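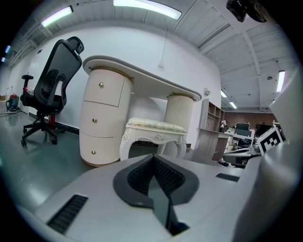 The Last Block of Wirkov Street

For most of the past decade, the last block of Wirkov Street was where people turned their cars around. It had a shuttered tire shop, a former furniture store with plywood over the windows, and a gravel lot the city used for snow in winter. The sidewalk stopped halfway down on the north side and did not start again until the river.

Daryna Pavliuk walked it every morning on her way to the bus. She remembers stepping into the road at the point where the concrete ended.

"You learned where the puddle was," she says. "After that you didn't think about it."

Pavliuk now lives on the block, in one of the apartments on the upper floors of the old furniture store. She moved in this July, and she was one of the first tenants. The building is called the Pylypenko, after the family whose name is still set in tile at the front door. Downstairs there is a bakery, a shoe repair counter and a space that has been promised to a pharmacy but has no pharmacy in it yet.

The project is the largest piece of new housing the downtown has seen in a long time, and it came about slowly. The furniture store closed when its owners retired. Two buyers looked at it and walked away, the first over the roof and the second over parking. The third was Drokon, a small developer that had until then worked mainly on duplexes on the east side.

Stefaniia Lytvynenko runs Drokon out of a rented office above a bank. She is direct about why the company took the building on.

"It was cheap, and the frame was good," she says. "The roof was bad, but a roof is a thing you can price. I can't price a cracked foundation until I'm already paying for it."

Parking was harder. Under the old zoning code, any residential conversion downtown had to provide one and a half spaces per unit, on the lot or within 200 feet of it. The furniture store covers its whole lot. The only open land nearby was the gravel lot, and the city was not ready to give up a place to put its snow.

The council spent most of a winter on the question. Merchants on the busier end of Wirkov Street worried that new residents would fill the metered spaces in front of their stores. People who already lived downtown mostly wanted the building occupied and said so. In the end the council dropped the requirement for buildings more than fifty years old and set up a permit system for overnight parking in the garage behind the library, a 700-foot walk from the Pylypenko's back door.

The vote was close, and some of the people who lost it have not changed their minds. The owner of a hardware store three blocks up still keeps a letter about it taped inside his window. His business is fine, he says, but his customers buy heavy things and want to park near the door.

Pavliuk does not own a car. She takes the bus to the hospital where she works in the billing office, and she buys groceries on the way home, two bags at a time. The lack of a full-size supermarket is the thing she would fix first. The closest one is across the river, and the bus that goes there stops running early in the evening.

"People ask me if it's loud, and it isn't loud," she says. "What it is, is that I ran out of milk at eight o'clock and there was no place to get milk."

Her apartment faces the street. It has tall windows that had been bricked in on the inside for as long as the store used that floor for stock. The contractors found them when they took down the shelving. Opening them added weeks to the schedule, and Lytvynenko says she argued against it before she saw the first one done. The floors are original in the living room and new in the kitchen, where the old boards had rotted under a leaking pipe.

Rents are a sore point. A share of the units is held below market rate under the agreement that came with the city's loan, and those were taken before the building opened. There is a waiting list. The others rent for more than most downtown apartments do, though less than the new complexes near the highway. Lytvynenko says construction costs went up while the work was under way and that the company will be paying for the elevator for a good many years. Tenants' advocates told the council the city should have asked for a larger share of lower-cost units in return for the loan. Several council members have said they would ask for more next time.

Next time may come soon. The tire shop was sold in the spring to a partnership called Plindero, which has filed early plans for 7 live-work units with studios at street level. The plans show a courtyard where the service bays are now. Before any of that can happen, the soil has to be tested and the old tanks taken out, and the partnership has not given a start date.

The sidewalk, meanwhile, is finished. The city poured the missing stretch on the north side while the Pylypenko was still wrapped in scaffolding, then had to tear up part of it to reach a water line, then poured it again. There are street trees in it now, tied to stakes. A bench was installed facing the river and turned around after residents pointed out that the view was of a pumping station. It faces the bakery.

The gravel lot is still a gravel lot. Both the parks department and the public works department have ideas for it, and a public meeting is planned for late November 2021 at the library. Pavliuk intends to go. She would like a small grocery there, or failing that, a place to sit in the shade. Lytvynenko plans to be there too, though she says Drokon is not interested in the land.

"Let somebody else do a roof for a while," she says.

Snow will go there again this winter either way. The plow schedule has already been posted, and Wirkov Street is on it, all the way to the end.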